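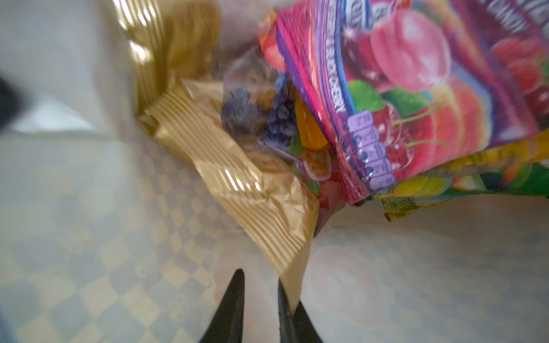 Wednesday, Stonditbridge, upstairs bench

Snack day! Riku and I finally got the soft-packaging set going properly, and I'm more pleased with it than I have been with anything since the cutlery runs. Target for the whole set is 800 episodes. We closed the session on 102 kept, which is well up on what I'd pencilled in.

Notes while I remember them.

Crinkly foil is a joy to grasp and a pain to label. A fingertip grasp on a folded corner and a grasp across the body of the pack want different tags, and Sachiko and I were using the same one for both until mid-morning. Now split into "corner" and "body". Old ones to be re-tagged (me, tomorrow).

Overlapping packs stay in. Itsuki wanted everything spread out so the first pick is clean, but the Trurham policy learnt on tidy layouts and fell to bits the moment two things touched. Fruit packs, sweets, foil, all in one heap please, and re-heap between episodes -- don't just drop the thing back where it came from.

See-through film: depth goes patchy on it. Log it, carry on, don't bin the episode.

Wrist view is lovely for the last bit of the approach. Elin asked for slower closing there and she's right, the operators' demos look far smoother at the new setting. Leader arm gain is at 5, leave it alone.

After lunch we moved on to paper carriers, pinching near the rim. 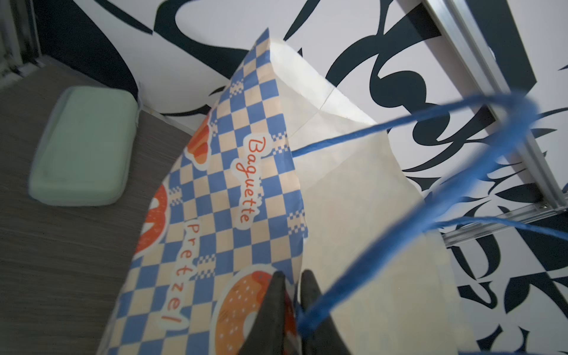 Do we count it as a good episode if the fingers take the handle as well as the paper?
Keep it, and add the "handle" tag so that Tomomi can pull those out later if the Morikawa model starts fishing for rope. She'd sooner filter than re-record.

Rim grasps are going to be brilliant training material, I think. Paper creases differently on every go, so even a dull repeat gives us something new.

To do: 30 more rim grasps with the bag tilted the other way, sync the Ekero drive before anyone starts recording, and new pads for the left finger -- Riku has the box.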